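3.2 Folding on the bed

In most of the homes we visited there was no table large enough for a full load of laundry, and the bed took its place. Clean clothes were brought to the bedroom in one heap, sorted by hand, and folded on top of the mattress cover. Piles grew toward the wall, and the edge nearest the person was kept free for the piece being worked on.

Pants took longer than shirts. Denim is stiff and heavy for its size, and the legs do not fall into line by themselves. The usual method was to lift the jeans clear of the bed, hold them at both ends, lay one leg over the other, and then fold toward the waist. Figure 2 shows a pair held up in this way, with a striped garment already folded on the bed and darker clothes piled farther back. 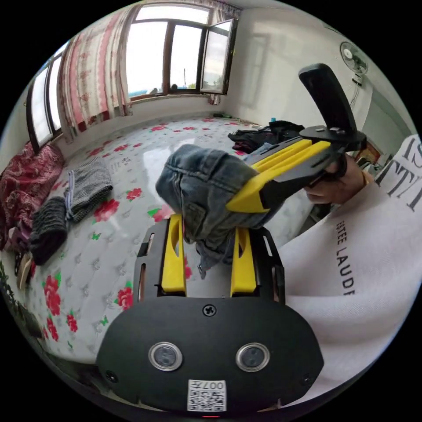

Figure 2. Jeans held between two grippers over a bed with a rose-print cover.

Lumturie Bošković objected to the order of work we had written down, saying that she would never leave jeans until the middle of a load. Heavy things go first, she told us, so that they end up at the bottom of the pile and the knits do not get crushed. Spyros Karagiannis disagreed and folded whatever came to hand, then rebuilt the piles before carrying them to the closet.

We kept both habits in the coding scheme. A pile was marked "final" only if it was put away without being taken apart again. Sweaters and other knitted pieces were coded separately from shirts, as they were often folded once and laid flat on top. Socks were left out of this section and are treated in 3.4.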